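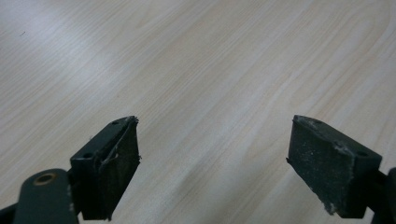

The hardest thing to pick up, after two weeks of picking things up, was a bay leaf. I had expected it to be the egg. Everyone asks about the egg. The egg was fine.

I had three grippers on the bench for this, all hand-held, all worked by a trigger, all intended to teach a robot arm how to behave by having a person do the chore first. The arm then copies you, including the bits where you swear and start again. Makers will tell you this is the quick way to train a machine. It's certainly the cheap way, provided you don't put a price on the person.

The Branatska is the heavy one. It feels like carrying a cordless drill through somebody else's kitchen, and by the fifteenth minute my wrist had lodged a formal complaint. Its fingers close dead parallel, and they close like they mean it. Coffee mugs, jars and a tin of tomatoes all went where I wanted them. A slice of bread came out looking like a bow tie.

The Tastamance is lighter and a good deal more charming, with a long, soft trigger that lets you feel your way onto an object. It also has the more temperamental camera. Put it over a pale, shiny table and the exposure goes hunting, so that half your recording has a grey spoon on a sensible surface and the other half has a spoon on a snowfield. I moved the lamp. I moved the table. Eventually I bought a placemat.

Then there's the Istby, which arrived in a padded envelope with 14 screws and instructions for 15. It is plainly the runt of the litter and I grew fond of it. The opening is generous, the linkage rattles, and you can swap the finger pads yourself with a hex key and a strong thumbnail.

You will be swapping them. Pads are the part left off the spec sheet, and they decide nearly everything. Fresh ones hold a wet glass without fuss. Worn ones shed fluff, pick up every crumb in the postcode and let a pen roll out sideways at the moment of triumph. I logged 303 grasps over the fortnight, and the misses bunched up towards the end of each set of pads, with all three tools. Mihăilă, who supply the replacements, sell them in packets of 7. Two fingers to a gripper, 7 pads to a packet. I have written to them.

So, which one? If you're shifting crockery, the Branatska, and do some forearm exercises first. For anything soft or thin, the Tastamance and a dark placemat. If you like tinkering and have a spare screw in the shed, the Istby will keep you busy well into June.

As for the bay leaf, I got it on the eleventh go, with the Tastamance, by sliding it to the edge of the table and pinching it from the side. The arm learned this perfectly. It now slides everything to the edge of the table.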